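Sunday, August 30, 2020

Cup sorting day, finally. Trilham wants the shared mugs cut down before the new shelf goes in, and I've put it off all of August (sorry, everyone). I got as far as two of them on the wood top and then spent way too long deciding!

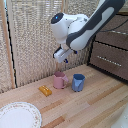

My rule for the new shelf is 148 mm of clear height, and anything that fits can stay. Handles are the real nuisance, though. The pink mug has one sticking out at the side, so it hogs more width than the blue cup, which narrows toward the base and would tuck in nicely. I still like the pink one better for coffee. Keeping both for now.

Next up, the cabinet. The Barnico sheet says 700 mm inside and I got less, so I'm measuring again before I order anything from Dretbridge. 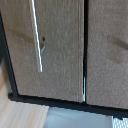
I also want to try 3 shelf heights before drilling, with the cups on the middle one and the Yook tins down low. Tape first, holes later. Receipt for the shelf pins is in folder 231 if anybody needs it. Still to do: felt pads, and find the short level.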